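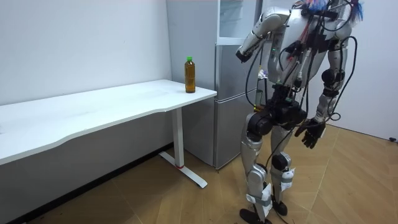 *A bottled drink with a green cap on a white desk, with a humanoid robot at right.*

**Study in mice connects sleep loss with slower healing of small wounds**

BRUVVILLE, October – Scientists at the Drument Institute of Physiology have found that mice which sleep too little need more time to close small wounds in the skin. The work also points to one type of immune cell which may be responsible for the delay.

The team followed 563 mice during a period of 21 days. One group slept normally. The second group was gently woken several times in each rest period. In the second group, the small wounds closed two days later on average, although the animals ate the same food and kept the same weight.

"We expected to see some difference, but we did not expect to see it so early," said Barbara Kwiatkowski, the lead author of the study. "Already on the third day the skin of the two groups looked different under the microscope."

The researchers then examined macrophages, the immune cells which clean a wound and help new tissue to grow. In tired mice these cells arrived at the wound in normal numbers, but they stayed longer in their first, inflammatory state. The activity of 19 genes in the cells was changed. Most of these genes are known to follow the daily rhythm of the body.
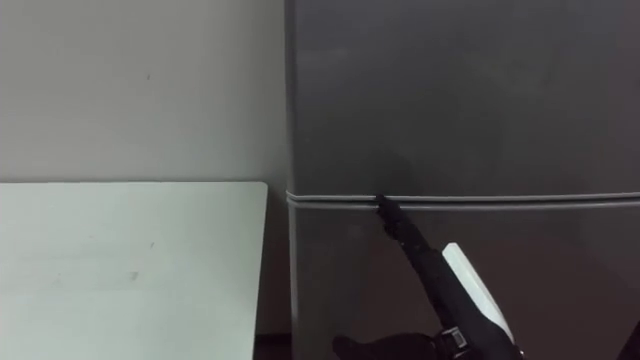 *White table and gray refrigerator.*

When the mice were allowed to sleep normally again, the activity of most of the genes returned to the usual level within four days. Wounds made after this time closed at the same speed as in the rested group.

The authors warn that the skin of mice heals in a different way than human skin, and the results cannot be applied directly to patients. A study with people would have to consider age, illness and medicines. The institute is now preparing a smaller project on older mice, in which healing is already slower.

The study was supported by the Jakubowski Foundation. Analysis of the gene data was done together with the company Pendudance, which had no part in the planning of the experiments.

**Contact for media:** Press Office, Drument Institute of Physiology, Bruvville, extension 530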